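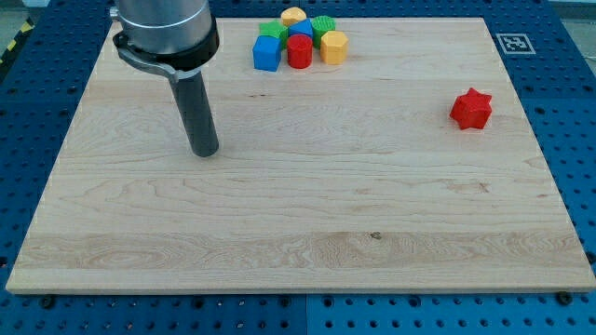

Figure 3. Sorting bench in the Holtivgate task: wooden board, seven grouped blocks, and one red star set apart.

4.2 Pushing things into place

Tidying a kitchen counter or clearing a packing bench is mostly a matter of moving things a short way across a flat surface. People do it with the side of a hand and hardly look. We wanted to know how far a robot can get with the same kind of motion and no grasping at all, so the tool in Figure 3 is a plain rod with a rounded tip. Every block has to be pushed.

We find this setup wonderfully revealing! A cube pushed off-center turns, a cylinder can slip around the rod, and a six-pointed star like the red one does a bit of both depending on which point is touched. The robot was given short spoken-style requests written by Hanne Ragnarsson and Gunnlaugur Juhl, such as "bring the star over to the others" or "pull the blue cube away from the red cylinder." The second kind is much harder. When blocks touch, as they nearly all do in a tight group, moving one usually moves its neighbors.

Across 2482 requests, the Sikine policy finished 86 percent of those that involved a lone block. That is a big step up from our January version, and the recoveries were a pleasure to watch -- after a missed push the arm would often back off, go around, and try from the other side. On the 322 requests that began inside a cluster, it finished 23 percent.

So can a machine wipe down and straighten a workbench yet? For one loose item on a clear surface, we would say nearly. For a crowded one, there is plenty left to do. Most failures came from the first contact, where the rod came down too close to a neighboring block and the group spread out before the target had moved. Section 4.3 looks at these first contacts in detail and compares Sikine with the Lokex planner on the same starting layouts.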